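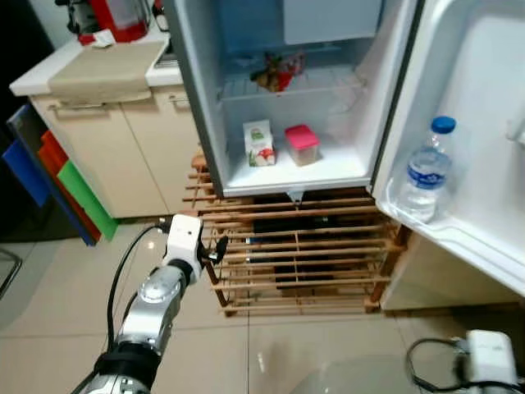 4. Putting things back in the fridge

4.1 Why we picked such a dull chore

When we started planning this part of the work, we asked ourselves which kitchen job people would hand over first if they could. Folding and floor cleaning have had plenty of attention already, so we went for the fridge. Taking something out, putting something in, shutting the door. A five-year-old can do it, and for the better part of a year our two-armed setup mostly couldn't.

I should say early on that I came to this from the shop-floor side. At Wallner I spent a long time on machines that fed small castings into a press, and they were very good at it, because every casting turned up in the same place and facing the same way. A kitchen gives you none of that. Things lean, packets crumple, and whoever put the milk back last had their own ideas about where it should go. I'd expected the arms to be the hard part. Most of our trouble was with the groceries.

4.2 The kitchens

We used 2 kitchens, one in the Soklow flat and one at Trallen. Both are ordinary rooms with ordinary clutter, and we asked the people who use them to leave things as they were. Figure 4 shows one of our mini fridge layouts with the door open. There's a crumpled food package on the wire shelf, a carton and a pink-lidded container on the floor of the fridge, and a water bottle leaning a bit in the door. The fridge itself is up on a slatted wooden rack, so the gripper has open tiers to deal with just below the place it's meant to be reaching.

Figure 4. Mini fridge with the door open, two grippers in the foreground.

That rack gave us more grief than I'd like to admit. Thin rods are awkward for depth sensing, and early versions of the planner (the Nater planner, described in Section 3) treated the gaps as free space and the rods as noise. We fixed this by thickening anything rod-shaped in the map, which is crude but has held up. The price is that the arm now gives such things a wide berth and takes longer over low reaches.

4.3 What we ran

Altogether we logged 2,324 attempts. Of these, 1,515 ended with the item where it should be, the door shut and no help from us. In 725 the run was stopped by hand, either by the person standing by or by the force limit on the wrist. The rest finished by themselves but badly: item on the wrong shelf, item on its side, or the door left ajar — that last one was common enough that we came to listen for the seal.

We counted a door left open as a failure even when everything else was right. A few colleagues thought that harsh. I don't agree, as anyone who has come down in the morning to warm milk will understand.

4.4 Which things were easy and which weren't

Rigid boxes went well. An upright carton has flat sides, stays the shape it was a moment ago and is forgiving if you grab it slightly off centre. Tubs with lids were nearly as good, provided the fingers closed on the tub and not on the lid. We had one memorable afternoon of yoghurt before we put in a rule about that.

Bottles in the door were middling. A part-filled bottle shifts its weight as you lift it, and the raised rim on a door shelf means you have to go straight up before you come out. People do this without thinking. Our arm had to be told, and if the door had swung in even slightly it had to be told again.

Soft packets were the worst by a long way. A half-empty bag has no proper edge to hold and looks different every time you put it down. The grasp model would pick out a crease, decide it was a corner and come away with a pinch of wrapping. Tightening the grip helped with the holding and was bad news for the food. We ended up sliding the other gripper underneath as a sort of tray, which worked better than anything cleverer we'd tried, though only where there was room on both sides.

4.5 So, can it do the job?

For a tidy fridge full of boxes, I'd say yes, slowly. For a fridge that a family has been living out of since the weekly shop, no, and I don't think a bit more training data would change my mind. On the press line at Wallner a success rate like ours would have had us all sent home. In a kitchen it's more of a nuisance than a disaster, but a helper you have to stand beside isn't saving you much.

We also haven't touched the worst parts of the chore. Nothing here deals with a full shelf where one thing has to be moved to reach another, and spills are out of scope entirely. We did some informal tries with stacked tubs in December, but there were too few to report and we've left them out. The results in this section use the software as it stood on 8/2/23; the later changes to the wrist controller are covered in Section 5.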